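In Praise of the Cheap Poster

I want to stand up for the poster. I mean the kind that comes rolled in a tube, costs less than lunch, and shows a painting that hangs in some museum you may never get to. People with good taste are supposed to grow out of these. I never did, and the older I get the more I think the grown-ups are wrong about it!

My first one came from a print shop called Lambrakis, which had a bin by the door that was deeper than I was tall. You had to lean in and fish. I came up with a harbor at dusk, badly creased in one corner, and I had it over my bed for years. I could still draw you every mast. I have since stood in front of a great many real paintings, and I couldn't draw you a single thing from most of them, and I loved them too. I gave them a minute or two each. I gave the harbor every night of my childhood.
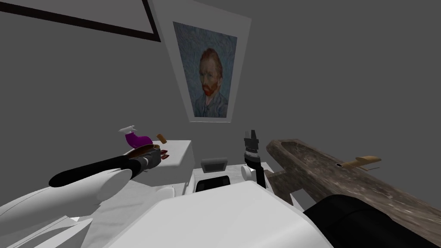

Page last changed: Saturday, 9:40 a.m.

That is the heart of my case, really. A museum gives you the real object and very little time. A poster gives you a lesser object and all the time in the world. You look at it while you're on the phone. You look at it when you have the flu. One morning you notice that the shadow under the chair is green, and it has been green the whole time, and you're thrilled, and there's no one in the kitchen to tell.

Take the self-portraits, the ones with the swirling brushwork and the red beard and all that blue behind the head. Everyone knows that face. It's on mugs and socks and shower curtains, and I've heard plenty of people say they can't see it anymore for exactly that reason. I say put it on a wall and leave it there. After a month the mugs drop away. You start following the strokes around, and you see how the blue behind him is as busy as the coat is, and how much orange it takes to make a beard look like that. You can't do this with a mug. A mug keeps moving.

My friend Eftychia Margaritis disagrees with me about nearly all of this, and she's worth hearing out. She taught drawing for a long time and she thinks reproductions teach people to look at pictures of pictures. The color is off, she says, and the size is wrong, and the surface is gone completely. A painting is a thing with bumps on it. She once held a poster next to a page from a good art book to show me how far apart the two blues were, and they were so far apart that I laughed out loud. She had me there.

But when I asked her where she first got the idea to paint, she thought about it and said it was a calendar in her aunt's hallway. A calendar! The printing on those was terrible. The aunt kept August up all year round because she liked that one best, and so Eftychia grew up with one orchard and a wrong date. I've brought this up with her more often than is polite.

I'm not saying the copy is as good. I'm saying it does a job the original can't do, because the original can't come and live with you. It also lets you be wrong in private. If you buy a real painting and it turns out to be dull, you've made an expensive mistake and you'll defend it to guests. If you tire of a poster you roll it up and give it to somebody's kid. I've gone off whole painters that way and come back to them ten years later with no hard feelings on either side.

Then there's the question of where they go. We've been trained to hang pictures over sofas, centered, at the height of a tall man's nose, and I think it's a waste. Put them where you work. Put one over the sink, or in the laundry room, or at the end of the bench where you fix things. Faraji Ondieki ran the repair shop at Dusmont for years and hung prints all over the back room, some of them over the parts shelves where you'd only catch them sideways on your way to get a washer. He told me he liked a picture better at an angle. Straight on, he felt he owed it an opinion. I've thought about that a lot, and I've moved two of mine as a result.
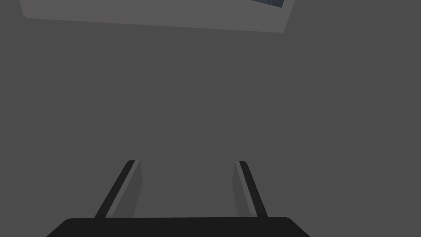 Plain gray.

And what's the other choice? Mostly it's blank wall. I know bare walls are in fashion – calm, clean, restful and so on – and I've stayed in rooms like that and slept very well in them. I rented one in Nosden for a whole winter. It was painted the shade of a filing cabinet, and the lease said no nails. By the second month I was reading the back of the oatmeal box for company. I finally propped a museum postcard against the lamp, and I swear the whole room turned to face it.

Some practical advice, for anyone I've won over. Don't frame it right away. Frames make people solemn, and they can cost many times what the picture did (the framer in Pludach quoted me 315 dollars for a nine-dollar print, with a straight face). Tape is fine. Those little wooden hanger strips are fine too. Keep it out of direct sun unless you like your reds turning pink, which I do, a little. Buy it bigger than you think you should. And leave the white border on! I used to trim mine off with a kitchen knife to make them look more like paintings, and every one came out looking worse, and crooked besides.

The harbor finally fell apart when I moved the last time. I have a new one, same painting, a better printing. The water is a different color and I'm still not used to it.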